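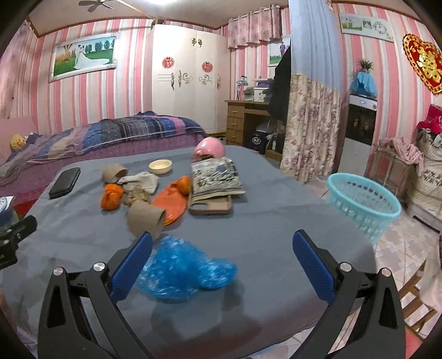 Figure 1. Gripper open either side of a blue plastic bag, with mixed household items on the table.

Unit 4: Automation and the sorting job

Reading for this unit: the Clonska case, pages handed out in October.

Clonska sorts returned and donated household goods at its Notberg site. Before the change, 82 people worked on the sorting benches. Each picked up an item, judged its condition and put it in a tray. The firm then brought in Sturnia arms on 2 of its lines, and 79 people stayed on in sorting.

So the headcount barely moved. The content of the work did.

Points to note:

Soft items are the hard part. A box has fixed edges. A crumpled bag, a folded cloth or a deflated balloon has a different shape each time it is put down, and the gripper has to close on whatever is there. Most calls for help on the Sturnia lines came from items of this kind.

Bench staff became line minders. They clear failed picks, and they show the correct grip by hand when a new type of item comes in. The second task was added to the job without a change of grade - the Gondal agreement, covered in Unit 5, deals with this.

Pace. On the benches, staff set their own speed. On the lines, a minder answered 388 calls in one week, at times fixed by the machine. Several said the work was lighter on the back and harder on the nerves.

For the seminar: bring a list of the tasks in a job you have done. Mark those you would hand over, and those where you would want a say first.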